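Vemovari posture diary - read me first

Hi! I put this together after years of desk work and a very grumpy lower back. It's a set of daily notes on sitting, stretching and soreness, kept by people doing the Hemilar back exercises at home (me included).

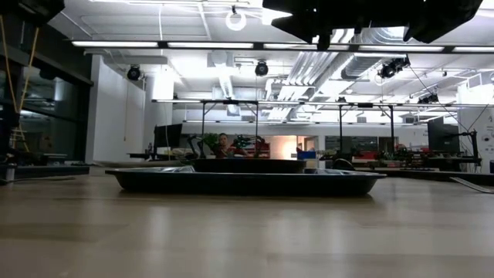

Issue 57

What's in it: 197 diaries, one plain text file each, plus a sheet called gondeck.csv with the scores. Soreness goes from 0 to 10, morning and evening. Blank means the person skipped it - please don't read it as zero!

Most diaries run for 80 days. A few stop early, and I've left those in.

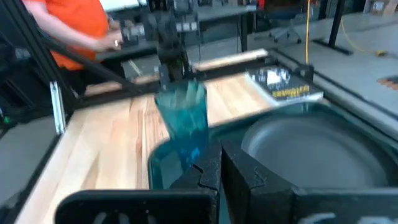 A blue cup, with a plate and a book to the right.

Stretch names follow the Delić list, so "long cat" and "cat stretch" are the same thing (sorry, I fixed most of them but got bored). Chair height is in centimetres. Notes are capped at 200 words, and people do moan in them.

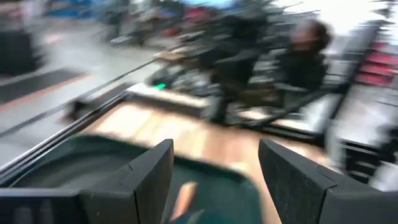
Dark green tray, small orange item inside.

Please don't use any of this to treat anyone. It's what people felt, written down at home, and I'm no physio. Neck scores only start in October, when I added the column.

Last tidied: Saturday, May 30, 2026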